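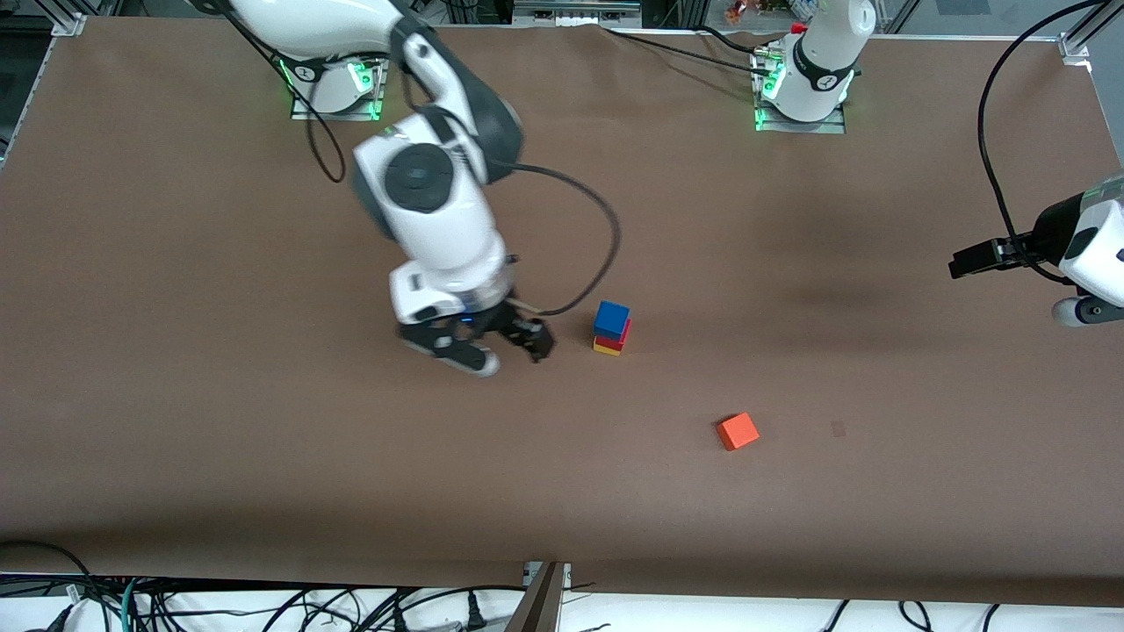
Fellwood Devotional Texts, v2

README

Last touched 19 Apr 2020. Still rough in places, sorry.

What it is

Plain text of 343 short daily devotionals for women, pulled together from the old Fellwood newsletter. One reading per file. Most are a verse, a page or less of reflection, and a prayer at the end. Some have a journal question too. Put together for people who want to search the readings, print them for a group, or build a reading plan.

Not a full year. The newsletter skipped holidays and a stretch one summer, and I did not fill the gaps.

What's in the folder

readings/ - the texts, one per file, UTF-8
index.csv - file name, title, main verse, season, tags
plans/ - 3 reading plans (Advent, Lent, and an eight week one on Ruth)
pap/ - the Pap script, see below
CHANGES - what moved between v1 and v2

File names are the running number and a short title. Numbers follow the order of printing and dont mean anything else.

Index columns

title: as printed, even when the printed title was odd
verse: book, chapter, verse. Only the main one. Readings often quote two or three more, those are not indexed yet
season: Advent, Lent, Easter, or blank. Blank is most of them
tags: prayer, marriage, grief, work, friendship, waiting, motherhood, Scripture study. A reading can have more than one. 8 tags total, please don't add new ones without asking first

Tags were done by hand in two passes. "Waiting" and "grief" overlap a lot. If you are picking readings for someone who just lost a person, read the whole thing first and don't trust the tag.

Pap

Small script that turns a plan into one printable booklet. Give it a plan file and an output name. Large print option is on by default, turn it off with --small. Breaks on curly quotes in titles, fix planned for May.

Where the texts came from

Newsletter back issues, typed or scanned. The scanned ones went through text recognition and then a read-through. Expect leftovers: "bum" for "burn", missing periods, a verse number stuck to a word. The Polness issues were the worst, faded paper, I retyped most of those.

Bible quotes are left the way each writer had them. Translations are mixed and often not named. Check against your own Bible before you print anything for a church group.

Writer names are left out of this version. Some of the women signed with a first name only and we had no good way to reach them. Personal details in the stories (towns, kids' names, illnesses) were cut or made general. If you spot one we missed, write and it comes out.

Good for

Group reading, personal use, booklets, looking up which readings touch on a passage.

Not good for

Counseling. Formal Bible study without a teacher or commentary alongside. Statements about what any one church believes, the writers came from several and don't always agree with each other. Nothing was edited to make them agree.

Known problems

- two readings share the same title, "Still Waters". Different texts, both stay
- Lent plan is missing its last Saturday
- season column is blank on a few Easter readings that should have it
- line breaks in the older prayers are guesswork

Changes since v1

Ruth plan added. Tags redone. Double spaces gone, mostly. The Dundemov readings are now in the main folder insted of their own, so old links to them will fail.

Use

Free to copy and print for home, church or small group. Don't sell it. Please keep this README with the files if you pass the folder along.

Corrections: send the file number and the line, no need to send the whole text back.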